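4.3 Recording a demonstration by remote control

Read section 4.2 before you begin. The operator must already have the two hand controllers paired, and the simulation scene must be loaded from the Jeno menu. If the scene name in the status line is not the one you have chosen, load it again. Do not begin recording with the wrong scene, as the name cannot be changed later.

1. Put on the headset or sit in front of the two monitors. Both ways are supported, but please do not change from one to the other inside one session.

2. Hold both controllers in front of the chest, with the elbows bent to almost 90 degrees. Press and keep both side buttons until the arms follow your hands.

3. Select the views. The head view shows the work area and both arms. The wrist view shows what is between the fingers of one gripper.

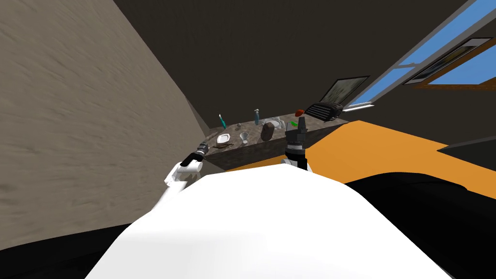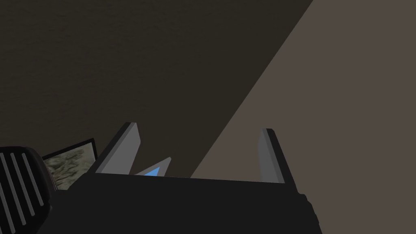
4. Set the motion scale before you move the arms to any object. The scale is the relation between the movement of your hand and the movement of the gripper, and the factory value is 78 percent. For crowded places use 40 percent. A bathroom counter with a toothbrush, a glass cup and a bottle standing along the stone is such a place, and with the factory value a new operator will often push one object when he wants to take another. The scale is stored with the recording, so you can use different values for different demonstrations, but you cannot change it while the red mark is on.

5. Say the name of the task or choose it from the list. Use the same words each time. "Move cup" and "put the cup away" are saved as two tasks.

6. Press Record. Wait for the short tone and then begin to move.

7. Bring the gripper to the object in the head view. When the object is near, look at the wrist view for the last part of the movement. In the wrist view the body of the gripper covers the lower part, so a low object can be seen only by its top. Go slowly there and approach from a little higher if you lose it.

8. Close the fingers with the trigger. Half pressure on the trigger is half closing. Keep the pressure until the object is placed.

9. Open the fingers, move the gripper back, and press Record again to stop.

NOTE: The head view may be tilted. It follows the head of the robot and the software does not make it level. Most operators are used to it after a few demonstrations. If it makes you feel sick, stop and choose Level View in the Somboon display settings. Level View is only for the operator and does not change the stored data.

NOTE: Keep the arm you do not use still, but do not release its controller. A released controller lets the arm go to the rest position, and this movement will be recorded also.

CAUTION: Do not correct a bad demonstration by making the task two times in one recording. Stop, mark it as Rejected, reset the scene and make a new one. Rejected recordings are not used for training, but they stay on the disk until you delete them.

CAUTION: If the arm stops and error 773 is shown, the gripper has touched a fixed part of the scene, for example a wall. Release both side buttons, move your hands back and begin again from step 2.

The values in step 4 were chosen by Gøran Berge and Stellan Strömberg during the tests at Stedham in October. They are for the standard gripper. For the Clulov gripper with long fingers, see the table in section 4.6.

4.4 Checking the recording

Open the list of recordings and play the last one at normal speed. Look in both views.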